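Ferry between Vindadport and Avora starts again in May

The passenger ferry between Vindadport and the island of Avora will run again from the first week of May, the operator Enulel informed on 14th April. The line was stopped in the autumn, when the old pier on the Avora side was closed for repair. During the winter the people of the island had to use the mail boat, which takes only 8 passengers and does not go in strong wind.

The new timetable has four departures each day from Vindadport, the first one at six in the morning and the last one at half past seven in the evening. The crossing takes 40 minutes. In the old timetable there were five departures, and the one in the middle of the day is now removed. Enulel says that it was used very little outside of the summer months, and that it can be added again in July if there is enough demand.
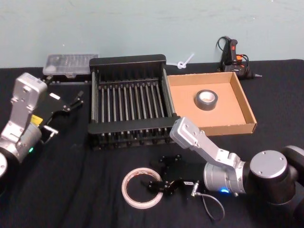 The price of a single ticket stays the same as last year. A monthly card will cost 79 euros, and for school pupils from the island it is free of charge. Bicycles travel without payment, but there is place for only a few of them on the deck, and in the morning the pupils and workers with a monthly card go on board first. Dogs are allowed on the lower deck if they are on a leash.

The repair of the pier was made by the building company Bajwa. The work was planned to be ready in February but it was delayed by ice and by a late delivery of steel parts. The walking bridge is now wider and less steep, so that a person with a wheelchair or a baby carriage can come on board without help also at low water. The waiting room got a new roof and a heater. The toilet will be opened later in the spring, when the water pipe is connected.

Some 189 people live on Avora the whole year. Many of them work in Vindadport or visit the doctor and the bank there. The shop on the island has been open only three days a week during the winter, and it will go back to normal opening hours when the ferry starts. Goods for the shop will come with the first morning departure. 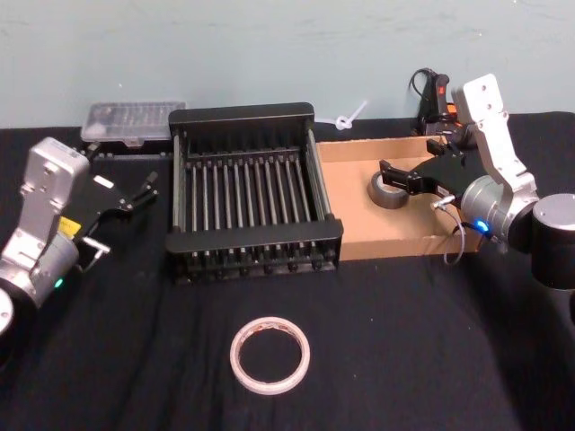

Is it necessary to book a seat before the trip?

Booking is needed only for groups of more than ten persons, and it must be made by telephone two days before. All other passengers buy the ticket on board or at the kiosk in the harbor of Vindadport. It is possible to pay with card or cash.

The mail boat continues to take passengers until the last day before the ferry starts. After that it will carry only letters and packages. The full timetable is on the notice board in both harbors.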